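Ticket: Dishwasher stops mid-cycle and beeps, water left in the bottom
Product: Larkico Puvlow, built-in
Status: Solved
Opened by: Marleny Zapata

Hi all, first time posting here so bear with me. I've got a Larkico Puvlow that came with the house (we moved in last February) and up until a couple of weeks ago it was the one appliance in the kitchen I had no complaints about. Now it quits partway through. It fills, it sloshes around like normal for a while, then it goes quiet, beeps five times and the little drain light blinks at me. When I open the door there's an inch or two of gray water sitting in the bottom and the dishes are still gritty.

What I've done so far, in order, mostly so I don't get told to do it all over again:

Turned it off at the breaker, waited 30 minutes, turned it back on. It ran one whole load after that and I got very excited. Next load, same thing.

Pulled the filter out and cleaned it. It was gross. There was a cherry pit, a twist tie and something that used to be a label off a jam jar. Scrubbed it with an old toothbrush, put it back, made sure it clicked. No change.

Ran the garbage disposal for a good long while before starting a load. No change.

Ran it empty with vinegar on the top rack. Kitchen smelled like pickles, no change.

It does this on Normal and on Heavy. It does NOT do it on Quick Rinse, which finishes every single time. That's the part that's making me nuts. If the drain was blocked, wouldn't Quick Rinse choke too?

The manual has one page of troubleshooting and it says to call service. I called. They want 121 dollars to walk in the door, before parts, and I'd like to at least know what I'm paying for.
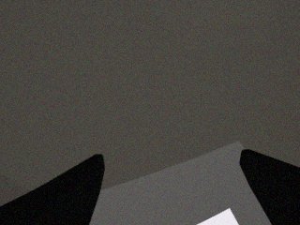

Vasanthi Chettiar replied:
Quick Rinse uses a lot less water, so I wouldn't read too much into it. A weak drain can keep up with a small amount and fall behind on a full tub. Five beeps on the Puvlow means it tried to pump out, timed out and gave up. So it's either the pump itself, the hose, or where the hose connects under the sink. I'd start under the sink, it's free and you don't have to move the machine. Is your drain hose looped up high under the counter, or does it run straight along the cabinet floor?

Marleny Zapata:
OK I just went and looked (had to take out every cleaning product I own). The hose comes through a hole in the side of the cabinet, lies on the floor of it, and then goes up to the disposal. So no loop, I guess? It's been like that since we moved in and it worked fine for months, so I don't know if that means anything.

I also put my hand around the hose while it was trying to drain. I could feel it buzz a little but I couldn't tell you if water was moving through it.

Vasanthi Chettiar:
It should be looped. Get a strap or even a zip tie and fasten the highest part of the hose up against the underside of the counter, higher than the spot where it connects to the disposal. Without that, sink water can run back down into the dishwasher, and then it's pumping the same dirty water over and over. That may not be your whole problem but fix it anyway. And buzzing is good news, it means the pump is getting power.

Marleny Zapata:
Did it. I used a plumbing strap from the hardware store because I didn't trust my zip ties, and one screw, a short one, because the idea of coming up through my own countertop was giving me a stomachache. Ran Normal. It got further! Usually it dies a little way into the wash and this time it made it to the rinse, 90 minutes in, before the beeping. Less water left in the bottom too. So something's better but it isn't fixed.

Maritza Bedoya replied:
Jumping in with the same machine and the same five beeps last year. Mine was the connection at the disposal. Take the clamp off where the hose goes onto the disposal inlet (bucket under it!!) and look inside with a flashlight. Mine was packed nearly shut with grease and coffee grounds. I poked it out with a screwdriver handle and I've had no beeps since. Whole thing took less time than finding the flashlight.

Marleny Zapata:
Oh, I had high hopes for this one. Took the clamp off, had the bucket ready, got a cup or so of truly awful water. Inlet was a bit slimy but open. I cleaned it out anyway with a bottle brush that will never touch a bottle again. Looked in the end of the hose too and it's clear as far as I can see, which isn't very far.

Then I put the hose end in the bucket, had my daughter hit Cancel/Drain, and watched. It came out, but it came out like a garden hose with somebody standing on it. Kind of a dribble, then a little burst, then a dribble again. I'm guessing it's supposed to come out with some force?

Vasanthi Chettiar:
Yes, it should be a strong steady stream. Great test by the way. So you've ruled out everything past the end of the hose. What's left is a kink in the part you can't see behind the machine, or something in the pump. With the dribble-burst-dribble I'd bet on something caught in the impeller. On the Puvlow you can get at it from inside the tub. Kill the breaker first. Bail out the water, take the filter out, and there's a small plastic cover at the bottom of the sump, toward the back right. It's held by one tab. Pull it toward you and up. The impeller is right under it. Please don't stick bare fingers in, people find broken glass in there all the time. Needle-nose pliers or a thick rubber glove.

Teresa Sobczak replied:
Agree with Vasanthi on the cover. If the tab won't budge, pour a little hot water over it and give it five minutes. Mine was glued in with old detergent and I nearly snapped it. Also take note of which way round it goes before you lift it, it'll go back in backwards and feel fine and then leak air and drain worse than before. Ask me how I found out.

Marleny Zapata:
FOUND IT. I'm so pleased with myself I can hardly type.

Breaker off, turkey baster for the water (the baster has also been retired from food service). The tab was stuck exactly like Teresa said, hot water did the trick. Under the cover there was a piece of clear plastic, curved, not quite the size of my thumbnail, wedged up against one of the blades. I think it's off the rim of a deli container. The impeller would turn a little and catch, turn a little and catch. There was a small sliver of glass in there as well, so thank you for the glove warning, because I absolutely would have used my fingers.

Pulled both bits out with pliers and the impeller spun around freely. Cover back on, the right way round, checked it twice. Filter back in. Bucket test again and it came out so hard it splashed up the cabinet door. Hose back on, clamp tight, breaker on.

Ran Heavy with a full load, all the way to the end. No beeps, no puddle, clean dishes.

Vasanthi Chettiar:
Love it. Leave the high loop where it is, and run your hand along that clamp for the next few loads to make sure it's dry.

Marleny Zapata:
Will do! One last question and then I'll leave you all alone. The cover has a thin rubber ring on the underside and mine's got a little nick in it. It's draining fine, but should I replace it while I remember? The parts site lists a whole sump kit for 215 dollars and I'm not doing that for a rubber ring.

Teresa Sobczak:
No no, don't buy the kit. You can get the ring alone, I ordered mine through Terncombe and it was a few bucks. Call them with your model number though, there are two sizes and the website only shows one.

Marleny Zapata:
Called, ordered, they were very nice about it. Clamp's still dry after four loads. Marking this solved.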